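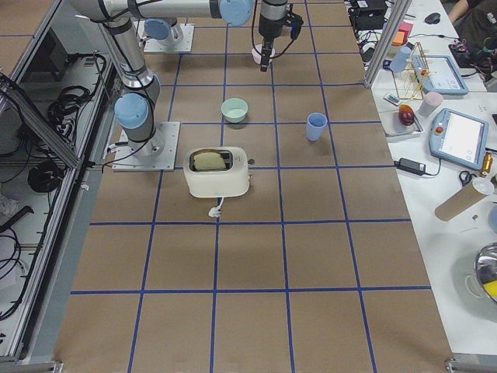

Breakfast in Shared Kitchens: Who Eats It and Why

Second-year project report
Pascal Gilbert
Hirgate College
March 26, 2020

1. Introduction

This report looks at breakfast among first-year students living in the college residences at Hirgate. I chose the subject after moving into Collet House myself and finding that most people on my corridor left in the morning without eating. The college's own advice to new students says a good deal about evening meals and budgeting but has only one line on breakfast.

I wanted to find out how often students ate before their first class, what they ate, and what stopped the ones who did not. I also wanted to see if the kitchen made any difference. Some of the residences were built with one kitchen to a corridor and others with one to a floor, so the number of people trying to use the same sink at half past eight varies a lot.

2. Method

I gave out 148 questionnaires in the residences in December, before the end of term. Students could fill them in on paper or pass the answers on by email. I got 121 back. Four of the questions were tick boxes and the last two left space for a written answer. The written answers took much longer to sort than I had planned, and I would use fewer of them another time.

I also visited 13 kitchens in the early morning and made notes on how busy they were. I stood near the door and did not ask anybody anything during these visits. My tutor suggested that people might behave differently with someone writing in the corner, and I think this did happen on the first two visits. After that they mostly ignored me.

No names were collected. I left out two kitchens in Plirnano Court where building work had closed the corridor.

3. What people ate

Toast was the most common answer by a long way, followed by cereal and then fruit. Very few students cooked anything on the hob. Several wrote that they would like porridge or eggs but did not want to wash a pan before going out. A cup and a bowl can be rinsed in a few seconds and put back on the shelf, and this seems to matter more to people than the food itself.
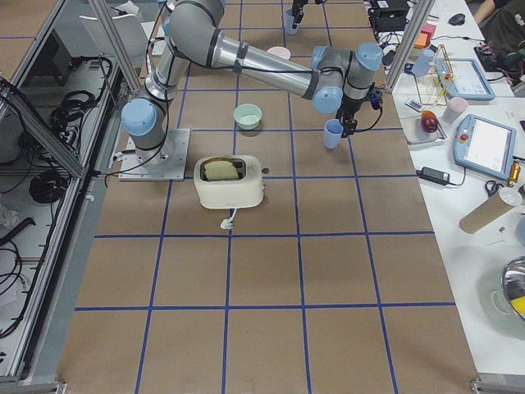
Price came up less often than I expected. Bread and cereal were both thought of as cheap, and the students who skipped breakfast hardly ever gave money as the reason. Those who bought something on the way to class did mention cost, mainly to complain about the café next to the library. A small group said they ate the previous night's leftovers, usually rice or pasta, straight from the fridge.

Tea and coffee caused a problem with the results. Some students counted a hot drink as breakfast and others ticked "nothing" and then wrote that they had coffee every day. I treated a drink alone as no breakfast, but I should have made this clear on the form.

4. Why people went without

The main reason given was lack of time. The second was not feeling hungry that early. These two often appeared together. Students with a nine o'clock class were much more likely to skip than students who started at ten or later, and this was true in all the residences.

The state of the kitchen was the third reason. Typical comments were "sink always full", "someone has used my bowl again" and "can't face it". In the corridor kitchens, where fewer people share, this was mentioned much less. On my morning visits the floor kitchens in Kevix Hall were the busiest, with a short queue at the worktop most mornings between quarter past and quarter to nine.

Shared crockery was a bigger cause of bad feeling than I had thought. In some kitchens everything goes in one cupboard and anyone can use it. In others each person keeps their own things in their room and carries them in and out. Students in the second type of kitchen complained less about washing up but more about lack of worktop space.
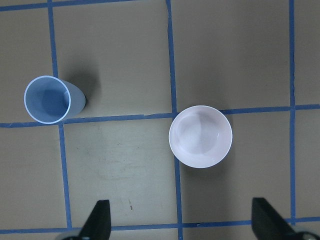
5. Problems with the survey

The questionnaires went out in one month only, close to coursework deadlines, and people may sleep and eat differently at other times of year. I relied on students remembering their habits correctly. I also had more replies from Collet House than from anywhere else, as people there knew me.

6. Suggestions

The residences office could put a second drying rack in each of the floor kitchens. Kevix Hall needs more worktop more than it needs anything else. The welcome booklet could have a page on quick breakfasts that do not need a pan, with prices from the shops in town.

I would also like to repeat the survey in the summer term with a clearer question about drinks, and include second-year students in rented houses to see if having a smaller kitchen group changes the answers.

Related projects
Bus times and late arrivals at Hirgate
Where first-years do their laundry
Noise in the library after six o'clock
Second-hand textbooks: a price comparison
Recycling bins in Plirnano Court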